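Last updated: November
Reading time: 3 min

Re: [cell-integration] Nunel gripper kit, evaluation notes

Kane Tamihana wrote:

> We have the Nunel two-finger kit on a trial license and need to decide
> before the quote lapses. Has anyone on the list run it on glassware?
> The Wodholm data sheet only shows cartons and machined parts. I am
> mostly interested in (a) finger clearance over an open rim, (b) how the
> cable run behaves with the wrist pointing straight down, and (c) whether
> the Nanen pose editor is worth the extra line on the invoice.

Kane,

We are partway through the same trial, firmware 1363. Our task is a clear glass mug next to a small wooden mug stand with metal hooks, on a lacquered board over slotted aluminum profile. Answers in your order.

(a) Clearance is set by the tool center point, and the default TCP in the kit did not match our fingertips. Re-teach it before you go near anything breakable. We set the approach height from the rim, not the tabletop, and dropped the approach speed to 15 percent. The tips are boxy, so check them against the handle as well as the wall of the mug. Stills from the approach segment:
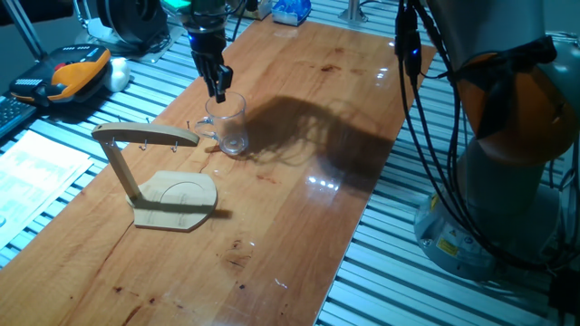
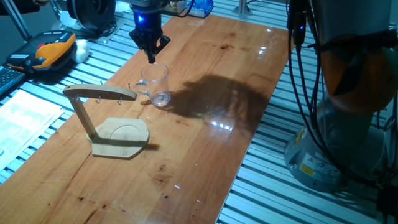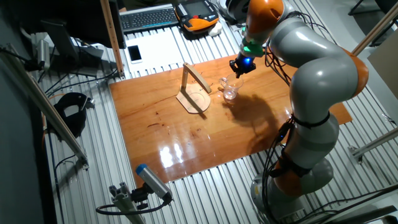 Gripper near the mug, fingers down, handle toward the stand in all three.

(b) We strapped the cables along the arm and left slack at the wrist. No faults logged in 68 cycles with the wrist vertical. I would not extend that to large wrist rotations, which we have not tested. The supplied straps are too short for our arm. Order longer ones.

(c) Depends on who does the teaching. The pose editor stores approach, grasp and retract as one block with a shared reference, so moving the mug means editing a single frame. On the pendant the same change is three edits. If your layout is fixed, skip it. The import dialog also rejects any pose name with a space in it and gives error 1904 with no explanation. Wodholm support confirmed this and had no date for a fix.

Two things you did not ask about. Transparent glass on a glossy board is a poor target for depth sensing. We get holes in the mug wall and false returns where the ceiling lights reflect off the lacquer. A matte mat under the object is next on our list. Also, the force setting in the kit is a percentage of maximum, and the manual gives no conversion to newtons. Bošković posted a calibration procedure here a while back using a load cell between the fingers. Use that and keep the table with your program files.

For the quote: I would take the gripper and leave the editor off until the import bug is closed. Ask them for a second set of fingertips in the base price. Ours came with one.

I can send the TCP values and the approach program if your flange is the same.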